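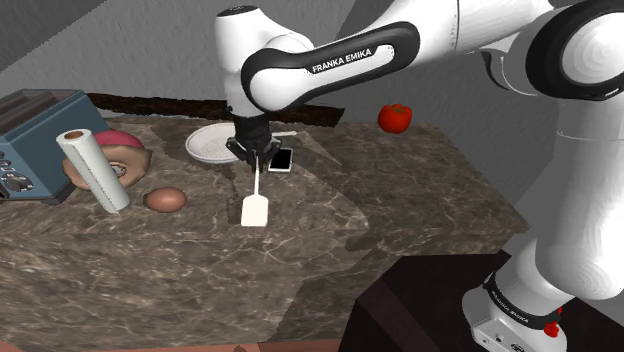

Tuesday, September 27, 2022

Kitchen counter sim, spatula task. Most of the evening went on the grasp offset. The fingers were closing too high on the handle and the blade swung as soon as the arm lifted. I moved the grasp point 5 mm down toward the blade and cut the lift speed. Ran 23 tries with the new numbers, 7 drops. Better than Sunday but not good enough to leave running overnight.

Changed:
- gripper force up one step
- spatula mass was wrong in the object file, fixed
- phone and egg stay in the layout, random positions off for now

The egg still creeps when the physics settles. I think its collision shape is too coarse — Vilja has a finer one in her Clusar folder and will copy it over. The pepper at the back hangs a little above the counter, so its start height needs fixing too.

Raili wants the arm to clear the toaster on the way back to home. Added a waypoint, not tested.

Each run is capped at 400 steps. A few timed out with the spatula still held, and I logged those apart from the drops.

Next: put the random positions back on, phone first. Ask Raili if the workshop PC is free Thursday.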